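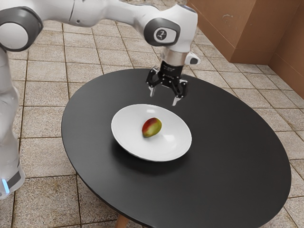

Will a round table fit in a narrow dining room, or am I about to spend a lot of money on something we climb over? We moved in March and the dining room is a polite term for the bit between the kitchen and the back door. It measures 222 cm across at the narrowest point, where the chimney breast sticks out, and it's a good deal longer the other way. Our old table is rectangular, pine, and has corners at exactly hip height, and I have the bruises. My other half wants a round one, and a black one at that, same shape and colour as the one in the picture. I like the look of it too but I have three worries. The first is whether a circle wastes space in a room that's basically a corridor. The second is whether black shows every crumb. The third is that the one we've got our eye on, from Asteo, is £337 without chairs, and they charge for collection if you change your mind. There are usually 5 of us for meals, more at Christmas, when my in-laws arrive with their own folding stools and opinions. Has anyone lived with one?
Posted by chimneybreast_blues

Mrs_Tiggy_Tinkle
We've got a round one and love it. Get it.

slowpuncture
I'd do the sums before falling in love with anything. You need 75 cm or so behind each chair if people are going to get in and out without everyone else standing up, and 90 if somebody has to walk past carrying a roasting tin. Take 75 off each side of your 222 and you're left with 72 cm, and that's a table for two people who get on very well. The usual round table for 5 is 110 to 120 cm across. So with chairs on the chimney breast side it won't work, or it'll work in the way our last flat worked, where whoever sat by the wall had to be fed first and released last.

What you can do is slide it along so it's clear of the chimney breast. You don't say how wide the room is in the alcove, so go and measure that. Then cut the circle out of an old sheet or some lining paper, lay it on the floor, put your real chairs round it and have tea like that for a few days. My family thought I'd lost my mind but it saved us from a Vasitz table I'd already picked the placemats for.

Also look underneath. A middle pedestal gives you somewhere to put your knees. Four legs on a round top always land where a fifth person wants to sit. If Christmas matters, there are round ones with a leaf that go oval, though check where the leaf lives the rest of the year. Ours lives behind the wardrobe and comes out smelling of 2009.

On black: yes, it shows crumbs. It also shows dust, flour, fingerprints and the ring from every mug, more so if it's shiny. A matt finish is kinder, although greasy hands leave marks on that too. Damp microfibre cloth, then a dry one straight after, going the same way. Don't use spray polish on it, it goes smeary and you'll be chasing the smears until bedtime.

ninebobnote
Agree with the bedsheet idea. Just to add, black isn't that bad if you're tidy by nature. I'm not, so we have a tablecloth on it 9 days out of 10, which does make me wonder why we paid extra for the colour. Ours came from Fahy and the delivery men couldn't get it round the hall, so measure your doorways as well - a round top doesn't get any narrower when you turn it. It had to come in on its edge through the back, over next door's fence.

chimneybreast_blues
Thanks all. Alcove bit is wider than I thought, so the sheet is down now. The cat has taken it over and we're eating round him.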